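Three thousand tries at putting a brick in a box
A visit to Zorcombe's data room in Sedville

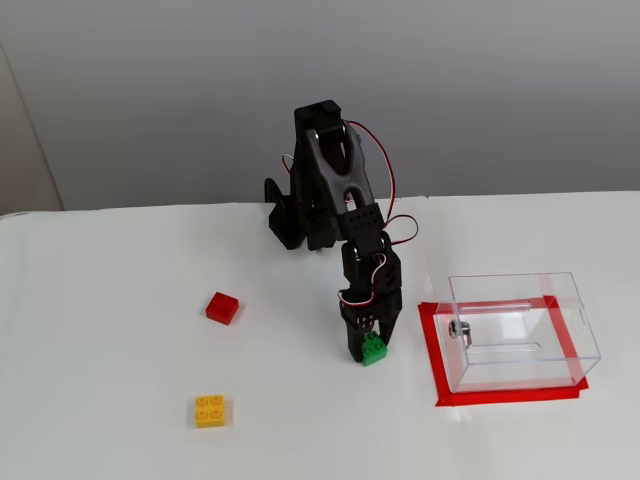 I had been told the work would look dull, and the engineer who runs it did not try to talk me out of that. Zorcombe is a small firm above a print shop in Sedville, and since October its staff have been teaching a learning system to tidy up toy bricks. They do it by driving the arm themselves, over and over, and saving every run.

"People come in expecting the robot to be clever," she said. "At this stage it's a puppet. The person at the controls is doing all the thinking, and we write down what the joints did."

How many runs? The target is 3000, split among four operators. Each run is one brick, picked up and put in the clear box. On a good day an operator gets through a few hundred before the hands go. I asked what that costs and she gave me a look. "More than a bin and a child."

The money comes from Fisia, a packaging company that would like to know whether cheap arms can sort small parts. The brochure Fisia put out calls the project "learning by watching." I asked her if that was fair.

"It's a nice phrase. It leaves out the person who has to be watched."

What bothers me about this kind of work is how narrow it tends to be. A system shown thousands of runs on one white table may learn a good deal about that table. Move the box a few inches and you can find out how little else it learned. I put this to her, expecting an argument, and didn't get one.

"The box stays inside the red tape," she said. "We know that's a crutch. The first batch had it wandering all over and the results were so bad we couldn't tell what was wrong. So we pinned it down. Later we'll let it move again." When? "When the numbers let us."

The numbers, for now, are modest. In the last check the trained system was given 32 attempts on its own and finished 20. She was pleased with that. I was less so, and said that a person who missed the box that often would be sent home. She laughed, then pointed out that the version before it had spent most of its attempts hovering over a brick and never closing its fingers.

"It had learned to hesitate," she said. "That was us. Our operators were pausing before the grab, to be careful, and it copied the pause."

I found that more interesting than anything in the brochure. The habits of whoever holds the controls go straight into the data - the tired ones too. Zorcombe now throws out any run with a long stop in it, and a second operator looks over the rest. It also used to borrow a checking method called Schumacher, named after the street where the old office was, which scored runs by how smooth they were. They dropped it. Smooth runs, she said, were often the ones where the brick had been set down in an easy spot.

Would she let the thing loose in a Fisia warehouse? "No." Next year? "Ask me when it can cope with a different table."

The next review is on 18th December. She had another session to start, and one of the operators was already asking whose turn it was.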